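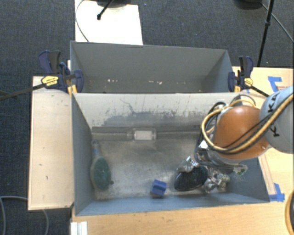
2 min read

List: kuruc-dev
Subject: Re: [kuruc-dev] Streaming hitches at region borders
Date: October 30, 2020

On the Kuruc list, a Prorari user wrote:

> We moved our map from separate levels to one streamed world last
> month. Walking is fine. On the glider, the game stalls for up to
> 600 ms when the player crosses a region border. Load radius is 2
> cells, worker threads set to 6. Raising the radius to 3 made it
> worse. Is the disk too slow, or is this a known problem with the
> Tastbridge importer?

The disk is unlikely to be the cause. A slow read shows up as late geometry, with the frame rate holding steady. A stall of the whole frame means the main thread is waiting on something.

In the current branch, cell data is read and unpacked on the workers, but physics shapes are still registered on the main thread, all in one call per cell. At walking speed you cross one border at a time and the cost is hidden. On the glider you can cut a corner and bring in a full row and a full column in the same frame. A larger radius makes both of them longer, so your result with 3 is what I would expect.

Three things to check, in this order:

1. Turn on the stream log and look for "register" lines with the same frame number. If you see more than 8 in one frame, you have the case above.

2. Set stream.register_budget to 2. The default is 0, meaning no limit. The remaining cells go into a queue sorted by distance from the player.

3. Look at the collision meshes that came through Tastbridge. The importer copies the render mesh when no collision mesh is named in the source file. It prints a warning, but only in verbose mode.

With the budget set, a fast player can reach a cell before its shapes exist and fall through the ground. Wemari handles this by keeping a coarse height field loaded for the whole map and swapping to the real shapes when they are ready. The same code should work for Prorari if your terrain has no caves. If it does, you will need to mark those cells as priority by hand.

Moving registration off the main thread is planned for the December release. The patch works on my machine but breaks save files made in the middle of a load, so I have not merged it.

If the budget setting does not help, please send the stream log and the cell size you are using.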